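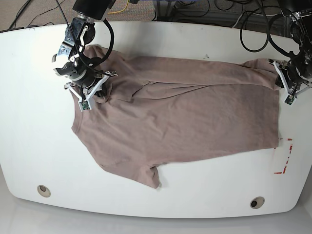
Figura 4.1 T-shirt de manga curta estendida sobre um tampo branco.

Capítulo 4
A supervisão clínica na assistência espiritual hospitalar

4.1 Âmbito do capítulo
O capítulo anterior tratou da admissão do formando e do contrato de aprendizagem. Passa-se agora à relação de supervisão propriamente dita: quem a exerce, com que periodicidade e sobre que materiais. Excluem-se a avaliação final e a certificação, tratadas no capítulo 7.

Entende-se por supervisão clínica o acompanhamento regular da prática de um assistente espiritual por um profissional com formação específica, a partir de registos escritos dessa prática. Distingue-se da chefia de serviço, que responde pela organização do trabalho, e da direção espiritual, que incide sobre a vida de fé do próprio assistente. Hovland admite a acumulação das duas primeiras funções em unidades pequenas; Brennan rejeita-a em qualquer caso.

4.2 O relato literal
O material de base é o relato literal (verbatim), transcrição de memória de uma visita, redigida pelo formando no próprio dia. Compreende a identificação codificada do doente, o contexto da visita, o diálogo numerado por intervenções e uma análise em que o formando separa o que ouviu do que interpretou.

No programa Loureiro, utilizado ao longo deste manual, o percurso tem 300 horas, das quais 100 de supervisão individual e em grupo. O arquivo do programa reúne 1188 relatos, 123 dos quais com anotações do supervisor. Os excertos citados provêm deste segundo conjunto.

4.3 Termos a reter
Supervisor; formando; relato literal; contrato de aprendizagem; processo paralelo. O último termo, devido na presente formulação a Grasso, é definido na secção 4.5.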